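Prelell Break Table Snacks: Frequently Asked Questions
Last revised 6 June 2019

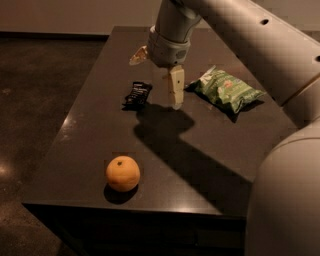 A reader at the Celix office asks whether fruit and bagged snacks can share one tabletop overnight. Citrus can. Keep it uncovered and out of direct sun.

Which items are stocked?
Citrus fruit, snack bars and chips. The selection has not changed since May.

How long is whole citrus kept out?
6 days at room temperature, then it is moved to the refrigerator.

Are crumpled chip bags discarded?
Only if the seal has failed. Creases in the bag do not affect the contents.

What is the storage limit for bars?
Store below 22 °C. Above that, coatings may soften.

How many items are in a full order?
One order contains 20 bars. Fruit is ordered separately through Votadix.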